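Budgeting for a teardown cell
January 7, 2020 — by Tsion Workneh

What should we buy first?
The gripper! Everything else at Brirndale got easier once we had one we liked. We set aside $500 for spare fingertips and used 344 of it.

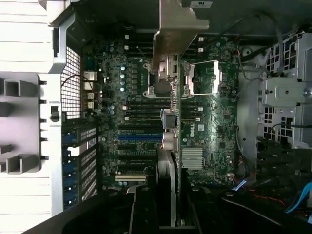 Old two-socket Dell workstations make great practice stock, so budget for 12 of them.

How long until it's running?
Plan on three months — ours started in June.

Contact: Tsion Workneh, Brirndale | © 2020 | Back to top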